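Stinis to Keep Dobre Van Business, Ends Sale Talks With Kever 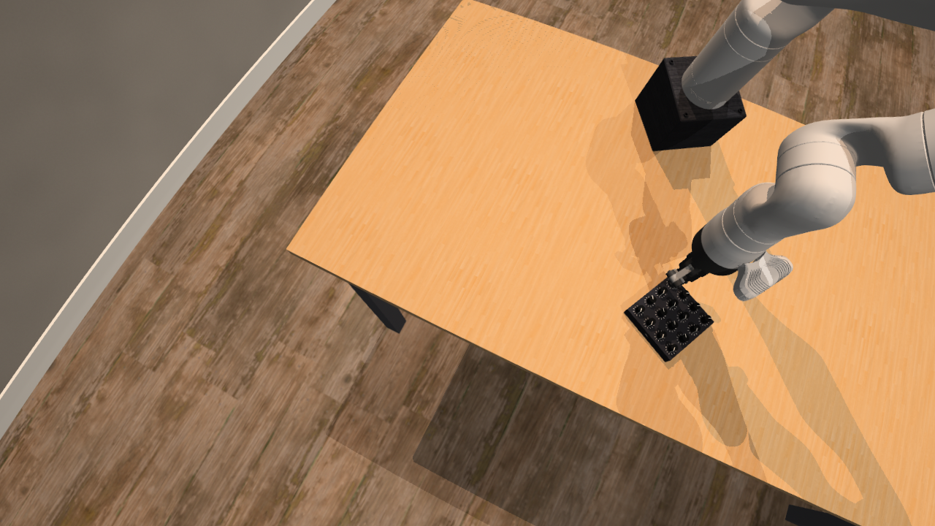 2/14/26 - Stinis, the maker of commercial vehicles and axle parts, said it will keep full ownership of its Dobre light van business and has ended talks with Kever on the sale of a majority stake.

The two companies had been in talks since July. Under the terms discussed, Kever would have taken over the Dobre assembly plant, the brand name and 68 dealer contracts. Stinis would have gone on supplying axles and brake parts for six years.

Orders for Dobre vans rose 32 percent in the second half of last year, led by delivery fleets and small building firms. The company said the higher volume changed its view of what the business is worth, and that the two sides could not agree on a new price.

Stinis will now spend roughly $199 million on the Dobre line. Most of the money will go to a new body shop and a longer-wheelbase model, which will share its front axle and steering parts with the Rirard truck range. Production of the new model is planned to begin at the existing plant. No jobs will be cut as a result of the decision, and current labor agreements stay in place.

Dealers will keep their present contracts and territories. Customers with vans on order will not see any change in price or delivery date. Warranty work and parts supply also continue as before - including for older vans sold under the Rirard name.

Neither company will pay a break-up fee. Kever remains a customer for Stinis rear axles under a separate supply contract.

Stinis will give further details on spending and model timing with its next quarterly results.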